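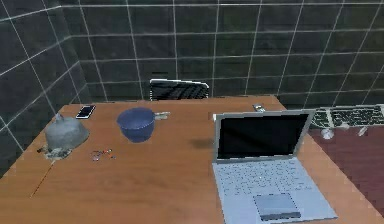
Varley Recipe Text Corpus

Plain-text recipes for ingredient parsing. The set holds 3000 recipes in UTF-8, one file each, with quantities kept as printed. 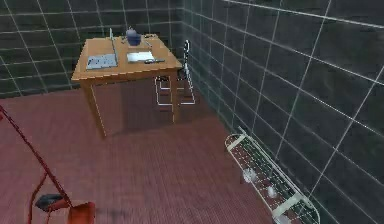
Fractions are stored as typed – no conversion to decimals. 213 files have no yield line; the yield field is left blank in index.tsv.
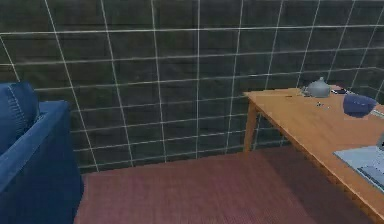
Blue upholstered seating against a dark tiled wall.

Maintainer: Aliki Raptis. Last updated November 13, 2019. Report parsing errors with the file number.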